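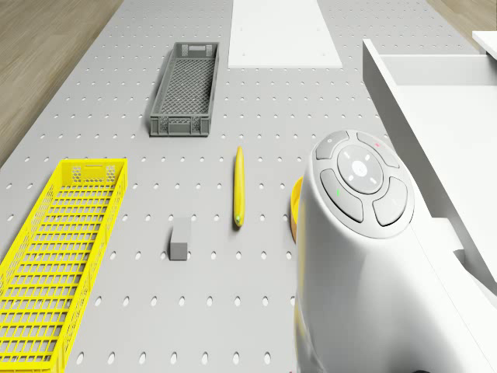
Fermenting rye starter smells of nail varnish, is it spoiled?

Asuka Morikawa
I keep a rye starter since April, fed each evening with 80 grams of flour and the same of water. Now it has a sharp smell and grey liquid on the top. I did not change the flour. Must I throw it away?

Sointu Tuominen
Please do not throw it. The smell means it is hungry – in warm weather one meal a day is too little. Pour off the liquid, keep two spoons and feed it morning and evening. Mine was normal again after three days. If you see pink or orange colour, then it must go.
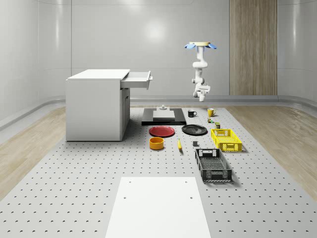 Can I keep it in the fridge between the bakings?

Once a week is enough feeding there, and let it stand in the kitchen for some hours before you bake.

Khosravi
I only buy the dried one, less work. Sorry, not very helpful.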